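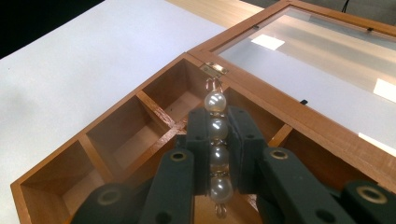 Figure 6. Pearl drop with rhinestone spacer rings, above a wooden storage box divided into square compartments.

4.2 Small jewelry and the divided box

Of the 1624 items logged across all households, jewelry made up the smallest group by volume and one of the largest by time spent. People who cleared a kitchen drawer in one short sitting would spend most of an evening on the contents of a single jewelry box. This section looks at how participants sorted these items and what they did with the compartments available to them.

We use the term "divided box" for any container with fixed internal partitions, whether sold for jewelry or for something else. Tea boxes, sewing boxes and tackle boxes all appear in the logs. The box in Figure 6 has thin wooden partitions and a warm honey-orange finish. Boxes of this general type were the most common container in the study, ahead of fabric rolls and stackable plastic trays.

Participants were asked to empty the container, sort the contents in whatever way they liked, and put back what they wanted to keep. They were not given categories. Sessions were held in the home, usually after dinner, and ran until the participant said the task was finished. The coding scheme follows Grimshaw's earlier pilot at Assefa, with two changes. Brooches were split from pins, and a separate code was added for single earrings and other items kept without a partner.

Sorting by type was the usual first step. Rings went with rings and chains with chains, and this held even in households where the final arrangement looked quite different. A second pass then moved certain pieces out of their type group. The reasons given in the second pass were more personal. One participant put a watch, two rings and a child's bracelet in the same compartment and described it as "the hospital ones." Another kept everything from a sister's shop together, including pieces she said she would never wear.

Drops and other dangle pieces caused the most trouble in the first pass. A drop such as the one in Figure 6, with four round white faux pearls in a column and a silver wire loop at each end, does not tell the sorter very clearly what it is. Similar pieces were coded by participants as earrings, as pendants, as zipper pulls, and in one case as a Christmas ornament. When a drop had no ear wire or chain with it, participants tended to set it to one side and come back to it last. Several were then placed in a compartment alone. The coders recorded the participant's own label in every case, even where a later label from another family member disagreed with it.

Tangling was the main practical complaint. Wire loops catch on fine chain, and spacer rings with raised stones catch on knitted fabric. Participants who had dealt with this before kept drops and chains in separate compartments without being prompted. Those who had not often put them together and then moved them during the same session, after the first snag.

Empty compartments were left in most boxes at the end. We had expected people to spread their things out to fill the space, and this was rare. When asked about the gaps, participants said the compartments were for things not yet found, or for things lent out, or gave no reason. In six households an empty compartment was pointed to by name, as belonging to a particular ring or pair of earrings that had been missing for years. These places were kept open even when other compartments were crowded.

Follow-up visits took place in July, 40 nights after the first session in each home. Type groups had mostly held. The personal groups had held better still, and no participant had broken one up to make room. Single drops had moved more than any other kind of item. Some had been matched, some had gone into a repair envelope, and some were back on the dresser.

The Skinico trays supplied to the Ruro households produced a slightly different pattern, which we treat separately in Section 4.3. Their partitions can be lifted out, and participants changed the layout before sorting as well as after. The Drerovico households used only their own containers and are included in the results given here.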